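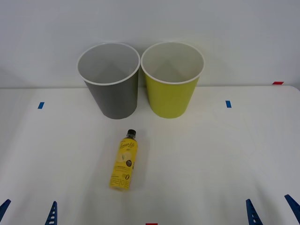

The Blue Fingers

I had promised the people at Ritside a decision on the fingers by January, and so on the first working day of the year I was in before the heating, with my coat on and a bottle of lemon tea that was supposed to be my lunch.

You should know that I loved the old fingers. They were hard and flat and came from Carvalho, and they had been on the arms as long as I had been in the job. They closed on a thing the way a drawer closes. In November they had crushed 15 paper cups in one afternoon, and my supervisor, who is a patient woman but keeps a spreadsheet, had written the word "cups" in it and underlined it, and then ordered the blue ones from Susach without telling me.

The blue ones had ribs like little ladders, and they bent. I didn't trust them at all. I had put them on both arms that morning with the air of someone setting the table for a guest they hoped would cancel.

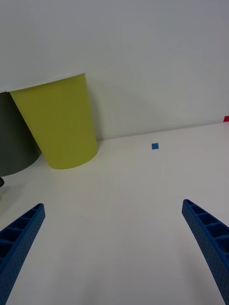 The view from the wrist, fingers open.

The test was simple enough and I had written it myself, on a day when I was feeling generous. Lay the bottle down in front of the cups, pick it up, stand it on its end, let go, and do it all again from the other side. 200 tries with the old fingers, 200 with the new, with the same controller and the same tape marks on the table so that neither could complain later. The old fingers had already had their turn before the holidays. I knew their score by heart and I won't repeat it, out of affection.

My supervisor came in with two coffees and pulled up the stool. "Is that your lunch?" she said.

"It's the test object," I said, with some dignity.

She leaned over to the monitor, where the wrist camera had the bottle so close that you could have read the label from the hallway. Lemon Lite, in that big looping handwriting, and Zero Sugar along the black band at the top.
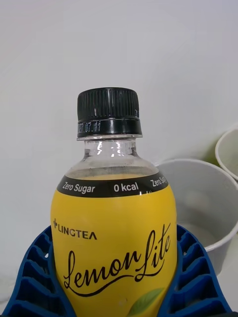 "Look how they lean into it," she said, and she said it very softly, the way my grandmother used to talk about other people's babies. I said that leaning was all very well, but we would see how they felt about it at try 100 or so, when the motors were warm and the novelty had gone off.

We didn't talk much after that. It is pleasant work, watching an arm do one thing over and over, a bit like sitting by a river if the river stopped every so often to ask for a reset. She marked the sheet and I laid the bottle down again whenever it needed laying down. At try 7 it rolled off toward me and I caught it against my coat, and I'm afraid I was delighted, and I'm afraid she saw.

"You want them to lose," she said.

"I want them to be tested," I said - and then the left arm came in again, low and slow, with its cable swinging over the table.

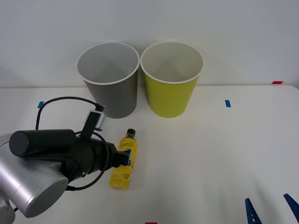
I had my hand half out, ready to catch it. I noticed I was holding my breath too, which I had not done for the old fingers in years, because with them you always knew. She noticed as well, and wrote something on the sheet that was a good deal longer than a yes or a no.

By four o'clock the coffee was cold and I had taken off my coat at last. I asked her what she had written, and she turned the sheet face down and said we still had the other arm to do, and was there anything to eat in this building that hadn't been picked up all day by a robot. I found half a box of crackers behind the Droremia manuals. We ate them standing up, and then I laid the bottle on its side again.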